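Leltoleo Display Cabinet, Two Months In
Posted 1/14/26

I bought the Leltoleo in November to hold dishes and table linens that had been living in boxes since I moved. It comes from Surer, ships flat in 3 cartons, and cost me $400 with delivery.

Assembly took most of an afternoon. The panels are numbered with stickers, and the stickers come off clean. The instructions skip a step where the back panel slides into its groove, so read ahead before you tighten the sides. The cam locks all fit. One hinge plate was missing — Surer mailed a new one in four days without asking for a photo.
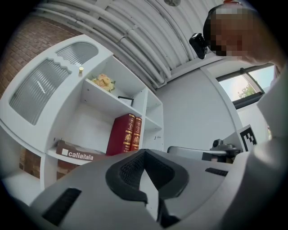 The doors needed adjusting twice. They hang straight now and close quietly. Shelf pins are metal and sit firmly, though the holes are spaced wide and I couldn't get my tallest pitcher and my dinner plates the way I wanted them. The finish wipes down with a damp cloth. Coffee left overnight did leave a faint ring.

I also looked at the Engelhardt, which is heavier and has better drawer slides, but it was too deep for my wall. The wall strap that comes with the Leltoleo is thin. I replaced it with one from the hardware store.

I'd buy it again at this price. If you need to move it often, look at something with a solid back.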